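Last updated 13 May 2021

Quick one, dinner is on and I have maybe ten minutes.

Finally gave in and sorted the drinks. You'll remember the great fridge complaint from last month (Daithí Lenihan, you wrote me a whole paragraph in the comments, thank you, yes, I read it). Cans rolling off the shelf every time somebody wants the butter. Multipacks half open, cardboard going soggy underneath. Enough.

So. Baskets. I looked at the fancy clear bins from Skondetti first and they're nice but no. Way too deep, you lose whatever is at the bottom. The Lustard ones have a lid, and who is taking a lid off every time they want a Sprite. Went for the plain light blue plastic kind with holes in the sides. Cheap. Light. Rinse it in the sink and done.

How I'm doing it now:

Cans on their sides, two rows, one down each long side. Tops all pointing the same way so you can grab one without fishing. Leave the middle clear, it looks like wasted space but it's where your hand goes. Handle end faces out, so the whole thing slides like a drawer.

I do my loading on the counter and not in front of the open fridge. Learned that one the beeping way. Grouping by kind is optional, I start off very strict with Coke together, Fanta together, then the two green ones with the gold tops, and by the end I'm just putting them where they fit. Its fine. They're cans.

The bunny stays on the counter. She has her strawberry cake and she is not getting organized.

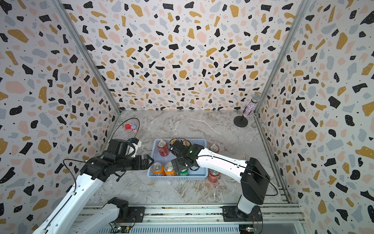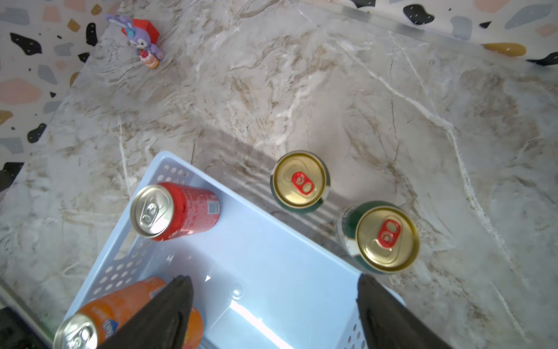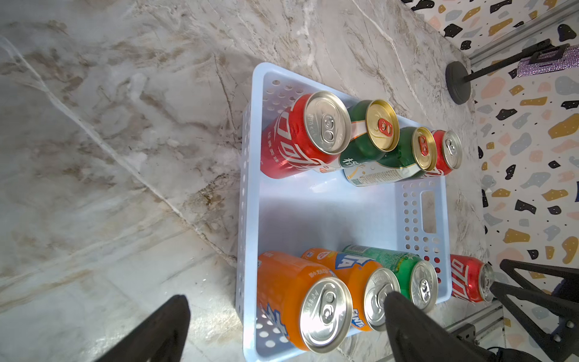 Marble and terrazzo, blue basket, cans.

What's next

The shelf below, which is all jars. I measured it and then lost the bit of paper, so I'll be measuring it agian tomorrow. Thinking one of the Flanagan turntables for the sauces, if it fits, and a second blue basket for the seltzers. Got 3 kinds of mustard in there and I want to know who bought the third one.

Also the Stisex labels came and they don't stick to anything cold, so don't bother. Going back to masking tape and a marker.

OK rice is boiling over, bye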